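Grotudgate Kitchen Share: Frequently Asked Questions
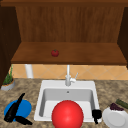 GETTING STARTED

What is the Kitchen Share?

A kitchen in Grotudgate that 17 households use and no single one of them owns. Members book it by the hour to cook things that are too big, too smelly or too ambitious for their own apartments. If you have ever tried to make sauerkraut in a studio with one window, you already understand the business plan.

Who runs it?

Ľubica Matoušek handles bookings and money. Igor Vondráček handles the building, the drains and anyone who puts coffee grounds in the drains. Please write to the right one. They forward each other's mail, but slowly and with remarks.

Do I need to know how to cook?

No. We have members who have been not knowing how to cook for years, with great commitment.

How do I join?

Come to an open evening, fill in the form and pay the deposit. The form has a question about allergies and a question about whether you can carry a stockpot down a flight of stairs. Both are serious.

BOOKING

How far ahead can I book?

Up to 3 weeks. In November, when everybody discovers at the same moment that they own a goose, it drops to 2.

How long is a slot?

Three hours, including cleaning. New members read that sentence and see only the first half of it.

Can I swap slots with another member?

Yes, as long as both of you tell Ľubica. One of you telling her is a rumor.

I booked a slot and I'm running late. Will you hold it?

For half an hour. After that the kitchen goes to whoever is on the waiting list, and they are usually standing outside with a bag of onions.

Can I cook overnight?

Bone broth people, we know it's you. The answer is still no.

FOOD AND STORAGE

Can I leave food behind?

Only on the open shelves, only if it doesn't need chilling, and only with your name and the date on it. A good label reads like "Halás, July 5, 2023." A bad label reads "mine."

What happens to unlabeled food?

It gets eaten, generally by Igor. He has asked us to mention that he doesn't care for fennel.

Is the salt free?

Salt, oil, vinegar and flour are shared and come out of your dues. Spices are not. The saffron in the tin has an owner, and she weighs it.

Can I use the fridge between slots?

One bin per household, lid on. The fridge is not a good place for live yeast in a sealed jar. We repainted the inside of it last spring and would like to enjoy that for a while.

Where should I keep tomatoes?

Out of the fridge, stem side down if they're still firm. We have had longer meetings on this subject than on the insurance.

CLEANING

What does "clean" mean?

There is a checklist by the sink. The short version: counters wiped, stove wiped, floor swept, trash out, and no pan "soaking." A soaking pan is a dirty pan with an alibi.

Can I use my own cleaning spray?

Please don't use anything with vinegar, lemon or bleach on stone. Warm water and a drop of dish soap will do. If your grandmother swore by vinegar for everything, we respect her, and she can use it on the kettle.

What if the last person left a mess?

Take a photo, send it to Ľubica and clean only what you need to. She'll add the time back to your next slot and have a word with the guilty party. It is a short word.

MONEY

What does it cost?

The deposit is 3,000 crowns, returned when you leave if the keys come back too. Dues are paid monthly and posted on the board by the door.

Do you offer refunds for missed slots?

Two days' notice, yes. Less than that, you've made a donation, and we thank you warmly.

Can I sell what I cook here?

Not under our license. Kivine, across the river, rents kitchens to small food businesses and has the paperwork for it. They also have a dishwasher, which we try not to think about.

OTHER THINGS PEOPLE ASK

Can I bring my kids?

Yes, if they're with you and not with the knives.

Can I bring my dog?

The dog may wait in the hallway and look sad through the glass. Most of them are good at it.

Is there parking?

There is a street, and there are cars on it.

My question isn't here. What now?

Write to Ľubica. If it's about the drains, write to Igor, and tell him what you put down them in the first line.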